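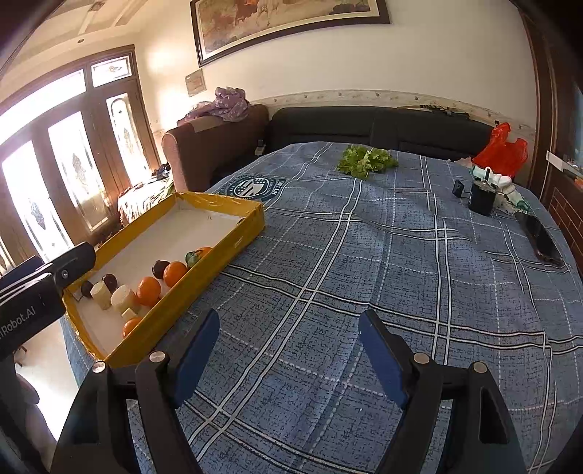

新闻通稿 第41期

Wultstead警察局通报“Petus行动”进展:四名涉嫌盗窃及收购车辆三元催化器人员被依法逮捕

Wultstead警察局今日就代号为“Petus行动”的系列车辆零部件盗窃案侦办情况作如下通报。经过数月调查,警方已依法逮捕4名犯罪嫌疑人,在Postma工业区一处租用仓库内查获来源不明的三元催化器864件,同时扣押切割工具、液压千斤顶、车辆牌照及交易账册若干。目前,四名嫌疑人均已移送检察机关审查,案件仍在进一步侦办之中。

一、案件由来

今年春季起,Wultstead市区及周边乡镇陆续发生车辆排气系统被切割、三元催化器被盗的案件。被侵害车辆以混合动力轿车和轻型货车为主,多停放于夜间照明不足的路边车位、车站换乘停车场以及企业货车停放场。车主通常在次日清晨发动车辆时,因排气噪声异常而发现部件缺失。

起初,有关报案分别由各辖区派出单位受理。刑事情报科在对报案材料进行比对时发现,多起案件的切口位置、作案时段和选择车型高度接近,且部分案发地点之间有同一条环城公路相连,判断系同一团伙所为的可能性较大。警察局随即决定并案侦查,从刑事侦查科、交通巡逻科和技术支援科抽调人员组成专案组,并将行动定名为“Petus行动”。

二、侦查经过

专案组成立后,首先对已受理案件的现场材料重新梳理,并向沿线企业、停车场经营方和住户调取监控录像。技术人员累计审看录像2,688小时,从中识别出一辆多次在案发时段出现的深色厢式货车。该车悬挂的牌照先后更换,但车身右后侧有一处形状特殊的凹痕,成为后续追踪的重要依据。

与此同时,侦查人员对本地及邻近地区的废旧金属收购渠道开展走访。金属回收企业Vikex在配合例行检查时,向专案组提供了其登记系统中的可疑报价记录。记录显示,曾有人数次以电话方式询问大批量催化器的收购价格,但在被要求出示身份证明和货物来源凭证后即中断联系。警方据此扩大查询范围,确认了一名主要联络人的身份。

在掌握上述线索后,专案组对Postma工业区内的一处仓库实施了依法批准的监视。该仓库以存放汽车保养用品的名义承租,但白天极少有人员出入,凌晨时段则有车辆短暂停靠卸货。卸货时间与多起案件的发案时间能够相互衔接。

8月,专案组在取得法院签发的搜查令后,于凌晨4时统一展开行动,同时对仓库及两处住所进行搜查。两名嫌疑人在仓库内被当场控制,另外两人在各自住所被逮捕。行动过程中未使用枪械,无警务人员、嫌疑人或周边居民受伤。工业区内道路曾短暂封闭,早班货运车辆通行前已恢复正常。

三、查获物品及初步认定

搜查中查获的864件三元催化器分装于多个金属料箱和编织袋内,部分已按型号分拣,部分外壳已被剖开,内部载体被取出另行存放。三元催化器中含有铂、钯、铑等贵金属,在非法市场上具有较高的转售价值,也是此类盗窃案件在各地多发的主要原因。

初步调查显示,该团伙内部分工较为明确。两人负责夜间驾车寻找目标并实施切割,一人负责仓库保管和拆解,另一人负责联系买家并管理账目。扣押的账册使用代号记录往来,专案组正会同财务调查人员逐项核对,以查明赃物去向和资金流转情况。

需要说明的是,并非所有查获部件均已确认为赃物。其中一部分可能来自报废车辆拆解,另有一部分可能涉及其他辖区的未破案件。警方将根据部件序列号、切口痕迹和报案记录逐件甄别,并已向邻近地区警察机关发出协查通报。在甄别工作完成之前,警察局不对涉案总金额作出估算。

四名嫌疑人分别涉嫌结伙盗窃、掩饰隐瞒犯罪所得以及使用伪造车辆牌照。依照无罪推定原则,在法院作出生效判决之前,任何人均不得被视为有罪。为保障诉讼程序公正,并避免影响后续侦查,警察局现阶段不公布嫌疑人的姓名、住址及其他身份信息。

四、失主认领与登记安排

凡在今年内发生车辆三元催化器被盗、尚未报案的车主,请尽快前往就近派出单位补办报案手续。报案时请携带以下材料:

车辆登记证明;
车主本人有效身份证件;
维修单位出具的检修单或更换部件发票;
能够反映车辆停放地点和受损情况的照片或录像(如有)。

已经报案的车主无须重复报案。经比对能够确认归属的,专案组将以书面形式通知车主,并说明领取方式。由于被盗部件大多经过切割,重新安装通常不符合车辆安全和排放要求,车主可选择领回原物,也可签署声明委托警察局依规处置。选择何种方式,不影响车主向保险机构申请理赔或在刑事程序中提出损害赔偿请求。

查获物品属于案件证据,在诉讼程序需要保全期间暂不发还。请车主不要自行前往Postma工业区仓库查看。该处现场仍处于封存状态,未经许可不得进入。

企业车队有多辆车受损的,可由授权代表统一提交材料,并附车辆清单。警察局刑事侦查科已设立专门窗口受理企业登记,办理前请先行电话预约。

五、防范提示

警察局提醒广大车主和停车场经营单位,此类盗窃作案时间短,熟练者在几分钟内即可完成拆卸。建议采取以下措施:

夜间尽量将车辆停放在车库内,或停放在有照明、有人员往来的地点。露天停放时,可将车辆排气系统一侧靠近墙体或路缘,压缩车底作业空间。

底盘较高的车辆可加装经认证的防护罩或锁止装置。安装应由具备资质的维修单位完成,以免影响散热和排放检测。

在催化器外壳上刻印车辆识别代号或使用耐高温标记涂料。带有标记的部件更容易在查获后确认归属,正规回收企业也会据此核验来源。

已安装倾斜感应报警装置的车主,请检查装置灵敏度设置,确保车辆被顶起时能够触发警报。

停车场经营单位应定期检查围栏、照明和监控设备,并保证录像留存期限符合规定。本次侦查中,有数处地点因录像已被覆盖,未能提供案发时段的影像,给还原嫌疑人行动路线造成了一定困难。

居民在夜间听到持续的金属切割声,或发现有人在未打开发动机舱盖的情况下钻入车底作业的,请立即拨打紧急报警电话,并在确保自身安全的前提下记录车辆特征和行驶方向。请勿上前阻拦。以往案件中曾出现作案人员驾车冲撞的情形。

六、对回收行业的监管

下一阶段,警察局将与市商业登记主管部门联合开展废旧金属收购行业检查,重点核查三元催化器的收购登记、付款方式和来源凭证。依照现行规定,收购经营者应当查验出售人身份,如实登记货物种类和数量,并以可追溯的方式支付货款。对未按规定登记或者明知是赃物仍予收购的,将依法追究责任。

警察局同时向在本次侦查中提供协助的企业和居民表示感谢。Vikex提供的登记资料对确认联络人身份起到了重要作用,Postma工业区管理单位在监视和搜查阶段给予了必要配合。沿线多户居民主动提交家用门前摄像设备的录像,使专案组得以补齐部分路段的时间空缺。

经营者如收到大批量催化器的异常报价,或发现出售人拒绝提供身份资料,应保留通话记录和往来信息,并及时与刑事侦查科联系。警方对举报人信息严格保密。

七、联系方式

案件线索可通过警察局网站“Petus行动”专栏在线提交,也可向任一派出单位当面反映。提供线索时请注明时间、地点和车辆特征,可匿名提交。紧急情况请直接拨打报警电话,勿使用在线表格。

媒体查询由Wultstead警察局新闻联络办公室统一受理。案件后续进展将在不影响侦查和审判的前提下另行发布。本通稿可全文转载,节选时请保留关于无罪推定的说明。

Wultstead警察局新闻联络办公室

(完)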